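Dilow opens up Zatater, a kit for teaching robot arms by hand

Thu 26 February

For immediate release

Hi, I'm Gladys Kimaro, and I run the teaching side of things at Dilow. We're a small company and I write our press releases myself, so please forgive me if this one sounds more like a letter! The news is that Zatater, our kit for showing a robot arm a task, is now open to anyone who wants to order it. Until today it was only in the hands of the shops and labs that signed up for our early program last October.

So what do you get? Two ways of teaching, and you can switch between them in the middle of a job. The first is by hand: you take hold of the arm, walk it through the move, and squeeze the handle when you want the fingers to close. The second is by remote control, with a small leader arm that sits on your own desk. You move the leader and the big arm follows. I learned on the remote and I still like it best, but our customers at Ondieki swear by the hands-on way and have told me so more than once.

Either way, Zatater records the whole thing – joint positions, grip, the wrist camera – and saves it as a demonstration you can replay, trim or throw out. I throw out plenty. My first afternoon with the kit gave me 27 demonstrations and I kept 14 of them, and I was pretty pleased with that.

We've also changed a few things people asked for. The pedal that starts and stops a recording now works with either foot (sorry, left-footers, that took us too long). You can add a spoken note while you teach, and the note stays with the recording. And the starter library that ships with the kit has grown to 175 demonstrations, all of them made by people on our own team and by our friends at Odholm, who let us camp out in their workshop for a good part of the winter.
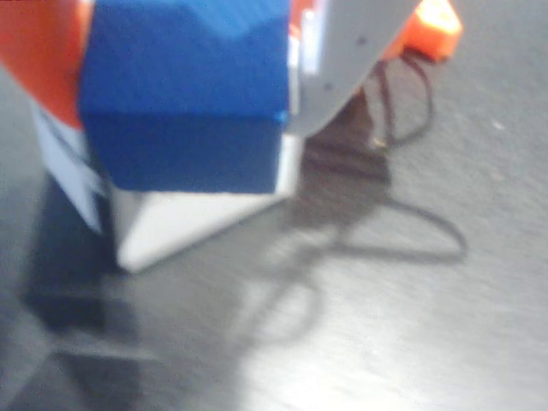
Stacking is the first task in the starter library and the one I'd tell any new teacher to begin with. It looks like child's play until you try it by remote. You have to come in level, stop at the right height and bring the two sides of the gripper in evenly, and it's so easy to nudge the bottom piece while you're at it. We use foam cubes like the blue one, held right on top of its white block, and I find them a good deal kinder to a beginner than anything hard. Watch your lighting too, as a hanging cable can throw a big loopy shadow over a metal tabletop, and I like to have a few recordings with shadows like that in every set.

Zatater is sold as a full kit with the leader arm, or as software only if you already have a leader you're happy with. Orders placed now go out in the order they come in. If you write about this stuff and would like to try teaching a task yourself, come by! The demo room is room 102 at our office, and I'm happy to set up a visit or a remote session for you.

Press contact: Gladys Kimaro, Dilow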